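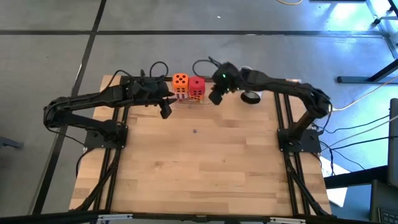

Planning a Two-Arm Tabletop Cell: What to Buy, in What Order

Last updated 2023-10-03

Scope

Most first budgets for a two-arm manipulation cell cover the arms and very little else. The table, mounting, cabling and test objects get charged to general supplies, and the total is never added up. The steps that follow put all of it on one sheet. They assume small electric arms bolted to a shared table, one workstation, and tasks that fit between the arms.

Step 1. Write down the task before asking for quotes

Two lines are enough: what gets moved, and where both grippers must be able to reach it. Placing two foam dice side by side on a small plate is a reasonable acceptance task for a new cell. It needs both arms near the same point without contact between them, and a dropped die costs nothing.

List the heaviest object and the widest object. Payload figures on data sheets are usually given without a gripper, so subtract the gripper, the finger and any wrist camera before comparing.

Step 2. Fix the spacing between the arms

The bases go at opposite sides, facing each other. Draw both reach circles at the same scale as the table. The overlap should extend at least 200 mm in each direction past the area where the work will be done. If the work sits toward the far end of the table, draw it there. A centered drawing will make the reach look better than it is.

Do this before ordering the table. A table that is too wide can't be corrected later without new mounts.

Step 3. Table and frame

A butcher-block top on an aluminum extrusion frame is a sound default. Wood takes a screw anywhere, and the top can be turned over or replaced when it has too many holes. Extrusion costs more than a welded stand, but rails down both sides allow the arm mounts to be shifted during the first month.

Budget lines:

Top, cut to size
Side rails and crossbars
Diagonal struts for the legs
Brackets and fasteners, plus 40 spare T-nuts
Two mounting plates

Do not skip the struts. A frame that feels stiff by hand will still sway when both arms stop at once, and the sway shows up as blur in the wrist camera. Zerkgate and Korside both sell cut extrusion as a kit. Korside drills the mounting plates to a supplied drawing; Zerkgate does not, so add shop time if you order there.

Step 4. Arms and grippers

Ask each vendor for the same items on a single quote: arm, controller or power supply, gripper, one spare finger set, mounting hardware, freight. Porner quotes the gripper separately unless told otherwise. Sveinbjörnsson includes it but charges for the wrist adapter.

Buy both arms from one vendor in one order. Mixed pairs need two software drivers and two sets of spares – a saving on the purchase price rarely covers that.

Step 5. Wrist cameras

Decide now whether one arm or both will carry a camera. If only one, order the second bracket anyway. Check which side of the wrist the camera sits on and whether it will meet the other arm when the fingers are close together.

Step 6. Cable

Measure from each wrist along the arm with the joints extended, then add a loop at the wrist and the run to the workstation. For budgeting, allow roughly 600 dollars for power, data, extension cables and clips. Cables that are pulled tight at full reach will fail at the connector. Cables with too much slack can drop into the work area, so price the clips as a line of their own.

Plan the exit side. All bundles should leave the table on the side where the workstation stands, with the keyboard within reach of someone who can see both grippers.

Step 7. Order of purchase

Arms first, as they have the longest lead time
Mounting plate drawing, once the arm base pattern is confirmed
Frame and top
Cameras and brackets
Cable, measured after the arms are on the table
Test objects and plates

Quotes requested in June will often expire before a fall budget is approved. Ask for the expiry date in writing and request an extension before it passes.

Step 8. Spares to hold from day one

2 finger sets
One power supply
One wrist camera cable
One set of mounting bolts per arm

Store the spares with a copy of the quote, including part numbers. Reorder when an item is taken out of the box.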